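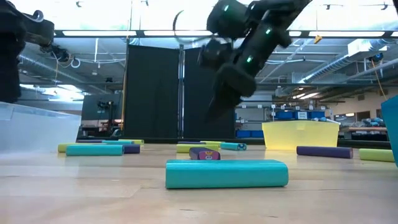 Figure 4. Hernar sorting cell, arm lowered over the foam blocks.

4.2 Resetting the block table

Do this before every run, and again whenever the arms start behaving as if the table had moved. Usually it has.

1. Pause the job and wait for both arms to stop. Waiting feels longer than it is.
2. Spread the foam blocks so that each one can be gripped from two sides. Neat rows please people and teach the cell nothing.
3. Set the bins down on the tabletop, open side up.
4. Check that the cable loop on each arm swings free through a full wrist turn.
5. Run HOME, then GRIP TEST at setting 17.

CAUTION: Keep your fingers out of the gripper during GRIP TEST. It can't tell you from foam.

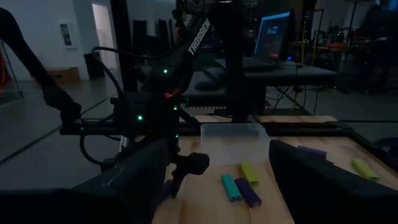

Seixas adds that step 4 should come before step 2, as reaching for the cable with a sleeve on puts half the blocks on the floor. Do it in whichever order your sleeves allow.

Note: Replace the finger pads every 1,000 cycles. The Salach cell went 2,879 on one set and spent its last afternoon polishing blocks it could no longer lift.

If error 254 appears, go back to step 1.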